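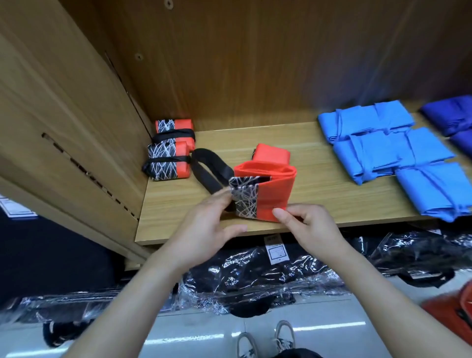 Posted by Sylvie Leclerc in Home & Storage, 7:14 am

Is the Lowther course worth $423?

My sister-in-law did the Lowther home reset and now talks about it the way other people talk about a new church. It's seven modules, all video, plus a workbook you print yourself. $423, and that's the "spring" price, which as far as I can tell has been the price since I started looking.

I've watched the free lesson twice. The claim is that if everything you own has a folded shape and a fixed spot, you "get back" 14 hours a month. I'd like to know who measured that. I don't spend 14 hours a month looking for things. I spend maybe a few minutes looking for the tape and then I use a different tape.

Has anyone here paid for it and kept it up past the first few weeks? I'm not interested in how you felt on day one. Everybody feels great on day one.

marrowfat
Paid for it, finished it, would not pay again. Modules one and two are fine. Three is a long talk about your childhood bedroom. From five on it's mostly her telling you to buy the Ploketti dividers, and there is a discount code, so draw your own conclusions.

The 14 hours thing is on the sales page and nowhere in the course. I looked.

Declan Harawira
I'll stick up for it a little. I did it last year and the closets are still in order. Would I have done it from a library book? Probably not, I've had library books on this out before and they came back unread. Paying the money made me sit down and do it. That's worth something to me even if the content isn't special.

marrowfat
Then you paid $423 for guilt. I can get that at home.

Declan Harawira
Sure, but you didn't clean the closet with it either.

tinroof_annie
What bugs me with all of these is that they test on clothes. T-shirts fold nicely! Anybody can fold a T-shirt and make a drawer look good on video. Show me the extension cords, the soccer cleats, the slow cooker with the lid that doesn't match, and the box of cables for a printer we got rid of two houses ago. Our mess was never shirts.

We went with Jisar bins before this, because a magazine said so, and now I have the same junk but in bins – and I can't see it, so I buy it again. I own a truly stupid amount of birthday candles.

Sylvie Leclerc
@Declan fair point and thanks for answering the question I asked. How long does it take you to keep it that way? Because I think that's where the 14 hours goes. You save time finding things and then spend it putting them away in the approved shape.

The free lesson had me rolling up tote bags with the strap wound around the middle. Lovely. Then you need one at the store, and it's unrolled, and it comes home and lives on the door handle, same as it did before.

Declan Harawira
Ten minutes most evenings. My wife would say she does a share of it too and I'd better put that in writing.

The bags I gave up on, so you've got me there. Sheets and table linens stuck, though. I used to shove them in and slam the door.

marrowfat
Ten minutes most evenings is a lot of minutes. Do the math over a month and tell me what you got back.

Declan Harawira
I was doing some tidying before, too. It isn't ten minutes against zero.

brinkley
Long-time lurker. I used to answer customer emails for one of these outfits (not Lowther, a smaller one called Adix that folded, no pun intended). We had 878 people sign up for one round, and the most common email by far was "how do I log back in," sent months later. Hardly anyone asked about the last lesson. I'm not saying nobody finished. I'm saying I stopped believing the testimonials, which were collected at the end of week one.

tinroof_annie
At the end of week ONE. There it is.

Declan Harawira
One company, though, and not the one she asked about. I don't love the sales page either but that's a jump.

brinkley
Agreed, take it as one person's inbox.

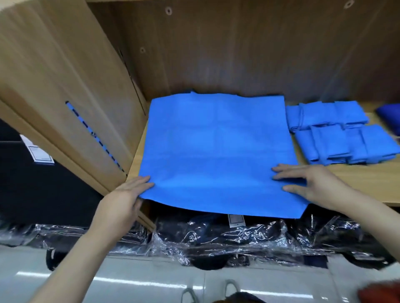
Last edited by Sylvie Leclerc in May, 9:40 pm

Update. I did not buy it. I got two books from the library, and Declan, I did read one of them, or the part with drawings. The advice is the same as the free lesson minus the music.

I'll give the linens to Declan. Big flat cloths do sit better on a shelf if you lay them out and square them up first, and I hadn't been bothering. That cost me nothing. I still think the rest of it is a lot of rules for people who already like rules.

What I haven't found anywhere is an answer on kids' stuff. Mine put things back where they were standing when they finished with them. If module four covers that, somebody tell me.

marrowfat
Module four is the garage.

Declan Harawira
Kids are in six. She says to give each one a color. Ours swapped colors by lunch.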